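Setting House Rules for Hand-Held Grippers

A working code for recording manual tasks in private homes is gaining ground among smaller automation firms

By Ryan Mapplebeck
11 August 2022 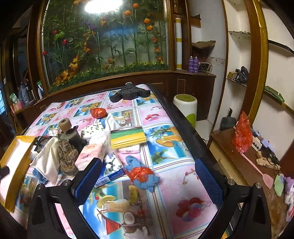 For most of its history, the safety literature on robotics has assumed a factory floor. There is a fence, a marked walkway, a stop button within reach and a supervisor who has signed the relevant form. The hand-held gripper fits none of these assumptions. It is carried by a person, it has no motor driving it across the room, and it is used at kitchen tables and on cabinet tops among tissue packets, tape, cables and whatever else a household keeps there.

The practice code adopted in March by Hokitico, a company that records household tasks for use in training robot arms, is one attempt to fill the gap. It runs to four sections and can be read in a few minutes. Laing, which supplies recording crews to several developers, has since taken it up with minor changes, and Nitwood is reviewing a draft of its own.

The first section deals with consent. A resident must be told in plain terms what will be recorded, where the recordings will be kept and who may view them. Agreement is given in writing by every adult who lives at the address. It may be withdrawn at any time, including after the crew has left, and the company then has 3 working days to remove the material from active use.

The second section, on the condition of the room, drew the most debate. Early drafts called for a cleared table and a plain background. Developers objected that a robot trained on bare surfaces would be of little help in an occupied house. The adopted text takes their side. Ordinary belongings are to be left where the resident keeps them, and crews may not rearrange a room to improve its appearance. Mail, medicine labels, identity papers and family photographs must be covered or moved by the resident before work begins. Crew members do not handle these items themselves.

Patterned cloths, glass fronts and bright lamps are permitted. They must be noted on the session sheet so that engineers can account for glare and for printed shapes that a vision system may mistake for real objects. A fruit printed on a tablecloth and a fruit resting on it present a system with quite different problems, and the code asks that the difference be recorded at the outset.

Equipment checks form the third section. Finger pads are inspected for tears and loose edges at the start of each session, and screws near the fingers are checked by hand. A gripper that has been dropped is set aside until it has been measured against its reference block. Loose cables on or near the work surface are to be moved clear of the operator's sleeves and feet. Aerosol cans, blades and hot liquids are not to be gripped at all without separate approval.

The last section covers the operator. Continuous work is limited to 25 minutes, followed by a rest of at least 4 minutes with the tool put down. Laing has shortened the working period for operators in their first month.

Compliance carries a cost. Hokitico reviewed 254 sessions after the code took effect and found the session sheet to be the item most often left incomplete, chiefly in the entries for lighting. Salivari, a storage contractor that holds more than 4000 recordings for its clients, now returns any submission that arrives without one.

Questions remain open. The code says little about visitors who enter a room while work is under way, and it does not address rented homes in which the owner and the resident hold different views. Both matters have been referred for the next revision. Until it is issued, crews are instructed to stop recording when any person who has not signed comes into the room, and to resume only after that person has agreed or gone.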